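4.2 Equipment planning for the bathroom vanity task

The cost model in Section 3 treats a robot arm as a single purchase. In practice the arm was less than half of what had to be planned for. This section sets out what was needed before the vanity task could be run in guest bathrooms, and how each item was entered in the budget. The task is a small one: the arm works at the counter beside the basin and handles the wrapped items put out for guests. It was chosen because housekeeping supervisors at the Bratwood named it as the fiddliest part of a bathroom turnover.

Prices were taken from written quotes. Two suppliers, Pellell and Agyeman, were asked to quote for the same list: one arm, one two-finger gripper, a base plate, cameras, cabling and a spare set of fingers. Pellell quoted the gripper and fingers as one line. Agyeman priced them apart, and this made the replacement cost easier to model. We used the Agyeman layout for both and asked Pellell to split its figure, which it did in September.

Counter space was the first limit on what could be bought. The base plate has to share the counter with the sink and with whatever the hotel sets out, and a larger arm would have meant a floor stand in a narrow room. Floor stands were priced but left out of the final plan. Figure 4 shows the vanity used for the task. 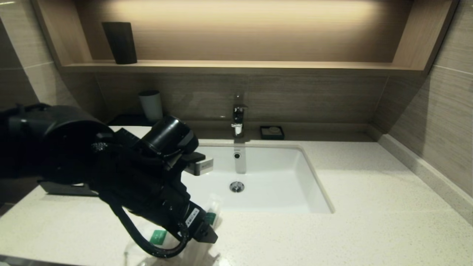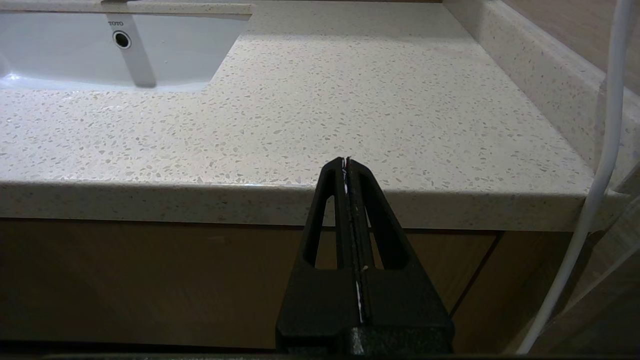
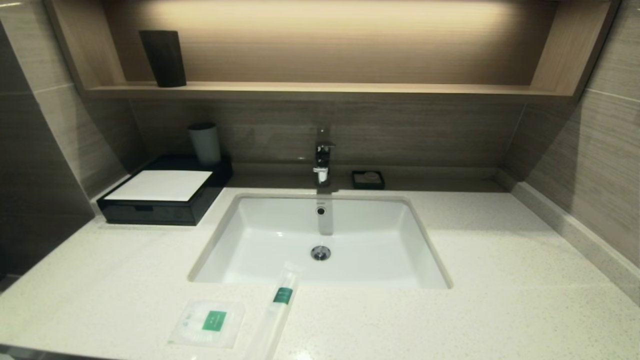 Figure 4. The vanity and its speckled counter, in three views.

The second limit was wear on the fingers. Thin plastic wrapping is slippery, and fingers that have lost their grip surface tend to push a packet along the counter without lifting it. We planned for a new pair after every 184 hours of use. This is a cautious figure taken from bench trials, and a hotel with fewer wrapped items could stretch it. Finger pairs were entered as a running cost, alongside cleaning cloths and cable ties, so that they would not be lost in the capital line.

Cameras and cables were budgeted together. Our first draft allowed nothing for cable protection, and this was corrected after Zdislava Matoušek reviewed the plan on behalf of the hotel group. She also asked for a separate line for staff time, as each room needs someone to carry the equipment in, fix it down and take it out again. We allowed 75 minutes per room for this during the first month and left the figure unchanged afterwards, although it will probably fall with practice.

With these items included, the yearly running cost per arm came to 2178 euros under the Pellell quote and 2471 euros under the Agyeman quote. The gap comes mostly from the service contract. Agyeman includes a loan arm during repairs and Pellell does not, so a site with only one arm may still prefer the dearer offer. The Prarnumville site, which would share two arms between floors, was costed without a loan arm.

Neither total includes insurance or changes to the rooms. Power sockets near the vanity differ from hotel to hotel, and the cost of adding one is dealt with in Section 4.3.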